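Falik Kitchenware Terms
A word list for labeling secondhand dishes and small tableware 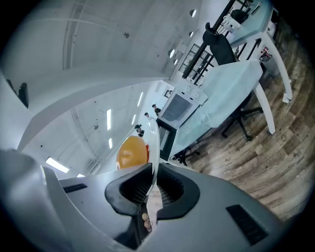
White plate, held upright.

Version date: 3/27/23

What this is

A plain text list of 600 terms used in secondhand listings for plates, bowls, cups and serving pieces. Each term has a preferred spelling, the variants we found, and a short definition. It was put together at Baidoo, a resale shop, to stop the same saucer being listed under four names.

Files

terms.csv: the full list, one term per row
variants.csv: misspellings and regional names, each pointing to a row in terms.csv
shapes.txt: 40 shape words (coupe, rimmed, oval, square and so on)
notes.txt: open questions and terms we dropped

Columns in terms.csv

id: a number, never reused
term: preferred form, lower case, singular
group: flat, hollow, serving or other
definition: one sentence
source: shop, catalog or seller

Where the terms came from

Nearly 200 came from the shop's own tags. The rest were taken from old catalogs and from seller listings on Plillance. Listing text was not copied. Only the words for the objects were kept, and the definitions were written fresh.

How to use it

Load terms.csv as UTF-8. Match against variants.csv first, then look up the id. Matching should ignore case and hyphens. "Bread-and-butter plate" and "bread and butter plate" are one term.

Known problems

Sizes are not settled. Sellers use "salad plate" and "dessert plate" for the same thing, and we left both in with a cross reference. Anything under 10 cm is marked "small dish" unless the source was clear about its use. Glassware is thin. Maker names are left out on purpose, and so are pattern names.

Changes

Merged "tea plate" with "side plate".
Removed duplicate rows in the serving group.
Fixed the broken accent in "soufflé dish".

The next update is planned for September. Corrections can be added at the bottom of notes.txt with the id of the term.

License

Free to use and change. Please keep the name of the list with any copy.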